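Riltlow holds off Drulska in a nervy one

I got to the Riltlow gym with maybe five minutes to spare and still had to stand, which should tell you how much people around here wanted this game. February games against Drulska are always loud, but I hadn't heard the place like that in years (my ears were still ringing at breakfast).

Riltlow won it by two, and I aged a little in the process. The girls came out flying and were up 14 before Drulska even looked awake. Everything was dropping! Corner threes, a couple of putbacks, one wild left-handed scoop that I'm pretty sure was meant to be a pass. The student section was already singing and I remember thinking it was way too early for singing.

It was. Drulska switched to a full-court press after halftime and all of a sudden we couldn't get the ball over midcourt without somebody slapping it loose. The lead shrank and shrank, and with a few minutes left in the fourth the visitors tied it on a long jumper from the wing. Their bus crowd went nuts, and good for them, it's a long drive over from that side of the county.

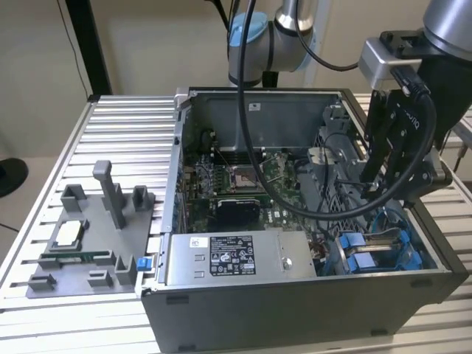 What saved us was free throws, of all things. I've complained about our foul shooting in this space more than once, so fair is fair: the team was terrific at the line when it mattered. Our point guard sank both with the clock nearly gone, Drulska's last heave hit the back of the rim, and I hugged a man I've never met.

She finished with 24, by the way, her best night of the season, and she did it while being chased by two defenders for most of the second half. Our center fouled out late and got a big hand from both sides of the gym as she sat down, which I thought was a classy touch from the Drulska folks.

The crowd was roughly 200, going by the ticket table, and I'd say half of them stayed on the floor afterward just talking. The boosters sold out of chili by the end of the first quarter, so get there early next time or eat at home.

Riltlow goes on the road next, to Jaidee, and that's a tough little gym to play in. The bleachers are practically on the baseline and the rims are tight. Jaidee runs a slow, patient offense that drives me up the wall, and they've beaten us on that floor two seasons in a row. If we win, we'd host the first round of the Drorkance Tournament, something Riltlow hasn't done since 2000.

Tip-off is at 7 p.m., with the JV game before it. I'll be the one in the green hat, yelling about the press.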